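Packing Up a Dorm Room: What Fits, What Stays, What Goes in the Last Box
Project report, Home and Living Studies, spring term
10 June 2026
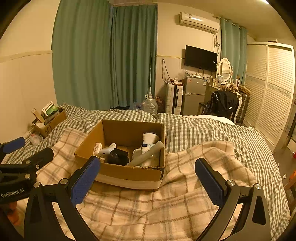

Our group picked moving out as a topic for a simple reason: we all had to do it this term anyway! Everybody in our building packs at the same time, and everybody complains about the same things, so we wanted to find out where the trouble starts. Is it too much stuff? The wrong boxes? Or the order people pack in?

We asked students in Haugen Hall to keep a packing diary, and 58 of them handed one in (way more than we hoped for). Each person wrote down what went into every box and whether they had to open it again later. All together they listed 507 items, and reading through them was honestly the best part of the project. People own some wonderful things.

Where people pack

Most of the diaries mention the bed. It's the biggest flat surface in a small room, it's a good height, and you can stand a box in the middle and spread things out on the covers. One box on a gingham duvet with a second against the wall is pretty much what our own rooms looked like for days. The downside is bedtime. If the box isn't finished, it has to go on the floor, and that's when small things wander off. We started keeping a clear plastic bag next to the boxes for loose items, and we loved it, as you can see what's inside without digging.

Long things and soft things

Tubes were a big surprise. Posters, rolled mats, anything long and stiff gets put in late and ends up lying diagonally across everything else. We tried it both ways in a medium Cemlow box. With the tube in first, along one side, we got 5 more items in before the flaps stopped closing. That was a great moment!

Cloth does two jobs. It has to be moved anyway, and it makes good padding, so bunch it under hard items and into the corners. Blankets are different. A plaid blanket with a fringe fills half a box by itself, and we'd carry it over an arm or put it in a laundry bag.

The fridge top

Nearly every diary had a spot where little things pile up, and the top of the small refrigerator came up again and again. Students left it for the end and then swept it all into the last box. We think it should be cleared first.

What we'd change

Two people in our group packed by room area and the rest by type of item. Packing by area was faster, but unpacking was slower, and we'd need more rooms to say which one wins. We'd also like to weigh the boxes next time. The Promercombe storage desk opens again in August, and we plan to ask the same students which box they opened first.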